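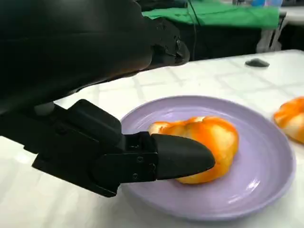 Munther Abou Jaoude trouve que je serre toujours trop les vis du support de doigt, et que le jeu de la semaine dernière venait de là : à force de forcer, la pièce imprimée s'écrase sous la tête et le pivot se met à flotter. Il a laissé un mot sur l'établi dimanche soir, avec un petit croquis. J'ai démonté pour voir. Il a raison !

Cahier d'atelier, cellule Kvam, septembre

Donc reprise complète de la main gauche. Deux vis côté flasque, l'une au-dessus de l'autre, toutes deux trop serrées, et sous celle du haut une belle empreinte dans la matière. J'ai réimprimé le support (même fichier, couches plus fines, remplissage plein autour des perçages) et remonté avec des rondelles. Serrage à la main, petit coup de clé, on s'arrête. Le doigt pivote librement et revient en butée sans claquer, un vrai plaisir à manipuler après des jours à compenser le jeu dans le logiciel.

Compteur de cycles au moment du démontage : 2 349 fermetures depuis le dernier entretien. On s'était dit 1 000. À noter en gros sur la porte de l'armoire, et je m'adresse à moi en premier.

Étalonnage. Zéro de chaque articulation refait dans l'ordre, du pouce vers l'extérieur, bras en position de repos. L'ancien fichier Tarach donnait un décalage de 313 points codeur sur le doigt du haut, autant dire que la commande visait à côté depuis un moment et que le contact se faisait trop bas sur les objets. Nouveau décalage enregistré, ancien fichier gardé dans le dossier Zornmont au cas où (ne pas l'effacer, Rorbridge le demandera pour comparer).

Essais ensuite avec la dînette habituelle : l'assiette lavande, les petits pains orange et blanc, la tasse bleu clair. J'aime beaucoup les petits pains pour ce réglage. Avec leurs côtes et leurs creux, impossible de tricher : si l'approche est de travers, le bout du doigt part dans un pli et on le lit tout de suite sur la courbe de courant. Un cube pardonne tout, eux rien du tout.

Séquence retenue : approche lente par la gauche, à hauteur du bord de l'assiette, contact du doigt, arrêt sur seuil, recul. Main droite repliée en attente de son côté, doigts vers la table, sans bouger. J'avais d'abord mis le seuil à 55 et c'était trop nerveux, la main s'arrêtait avant même le contact à cause du frottement dans la gaine. Filtre un peu plus long sur la mesure, seuil inchangé, et là ça passe.

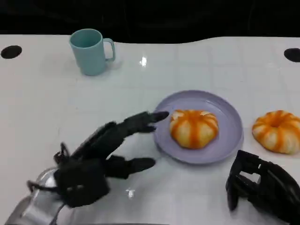

Le réglage suivant concerne la hauteur du doigt du bas. Quand celui du haut arrive au niveau du rebord, l'autre doit rester au-dessus du plateau avec assez de marge pour ne jamais racler. Pour le moment je la règle à l'œil avec une cale en carton glissée dessous, ce qui marche très bien mais ne se met pas dans une procédure. Il nous faut une vraie cale, en imprimer une dans les chutes noires.

Autre chose à surveiller : les reflets. La table est brillante, l'assiette aussi, et l'estimation de position accroche de temps en temps une tache de lumière à la place d'un bord. J'ai baissé l'exposition de la caméra de tête d'un cran, celle du poignet n'a pas été touchée. À reprendre en fin d'après-midi quand la lumière change, je suis curieux de voir si la détection de la tasse tient encore.

Câbles : gaine du poignet gauche refixée, boucle un peu plus large qu'avant pour que la rotation complète ne tire pas sur le connecteur. Vérifié à vide, bras tendu puis replié, lentement, un doigt sur l'arrêt d'urgence. Aucun point dur. Même travail à prévoir à droite, où la boucle est encore l'ancienne.

Reste à faire :
imprimer la cale
démonter le support main droite et regarder sous les vis
marquer les vis au vernis une fois le serrage validé
relancer une série longue avec compteur remis à zéro
renvoyer à Munther la photo de l'empreinte (il va jubiler)

Très content de la journée en tout cas. La main gauche n'avait pas eu une course aussi douce depuis son montage, et l'arrêt sur seuil est devenu franc, on l'entend presque. Si la droite sort du démontage dans le même état, on pourra enfin passer aux essais à deux mains, l'une qui retient l'assiette et l'autre qui pousse. J'ai déjà une ébauche de trajectoire, elle est dans le dossier Kvam, pas relue.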